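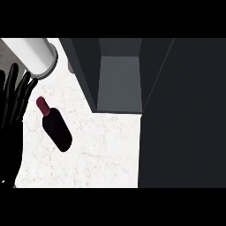 Eight Boats, One Lake and Very Little Wind

The Griltmont Sailing Club was founded in 1859, and members will tell you so before you have finished tying up. The date is painted over the bar, carved into the flagpole base and printed on the napkins. What the napkins leave out is that the club did not own a boat until some years later. The early members met on the shore, argued about rules and went home to dinner. Some would say the format has held up well.

I went up in October for the last regatta of the season, the Pelach Cup, which is sailed on the long, thin, badly behaved lake of the same name. Pelach has hills on both sides and a bend in the middle. Wind comes in at the north end full of ambition, meets the bend and loses interest. Crews who race here all year talk about the bend the way commuters talk about a certain highway exit.

Eight boats entered. They were all the same class, a 24-foot keelboat that is sturdy, forgiving and about as quick to turn as a filing cabinet. The favorite was Dmytriv, which had won three of the season's five events and had new sails to prove it. The sentimental pick was Levow, an older hull with a patched deck and a crew who had sailed together so long they no longer spoke during maneuvers. I took this for deep understanding until I sat near them at breakfast, where they did not speak either.

The first start was set for ten. At ten the lake was a mirror. At eleven it was a slightly cleaner mirror. The race committee put up the postponement flag, which hung straight down and could not be read by anyone, and the fleet drifted around eating sandwiches.

Then, a little after one, a dark line came down from the north end and everybody dropped lunch. Dmytriv won the start by half a length, took the left side under the hills and looked gone. Levow was buried in sixth and did what crews in sixth tend to do, which is go the other way and hope. Going right at Pelach is considered poor judgment. The sailing instructions come close to saying so.

For 20 minutes it was poor judgment. Then the left side shut off. Dmytriv stopped under the hill with those lovely sails hanging like laundry, and Levow came along the far shore in a private strip of breeze no wider than a driveway. The lead at the top mark was 200 yards. By the bend it was four boat lengths, and on the last leg both crews sat dead still to leeward, barely breathing, moving at the speed of a man looking for his glasses.

Levow won by 8 seconds. The committee boat sounded its horn, which startled a number of ducks and one spectator who had gone to sleep in a folding chair.

A second race was attempted and abandoned. A third was discussed. Under club rules, one completed race makes a regatta, so the cup went to a crew that had led for less than a quarter of the only race sailed. Dmytriv's crew took it with good grace at the dock and rather less of it by dessert, when somebody brought out a pencil and began drawing the bend on a napkin, just below the founding date.

Levow still lost the season title, finishing on 93 points under a scoring system I had explained to me twice. The dinner ran late. The rule book came out before the coffee did, and the patched deck got its own toast. When I walked back along the dock toward midnight, there was a steady ten knots blowing straight down the lake, all the way around the bend.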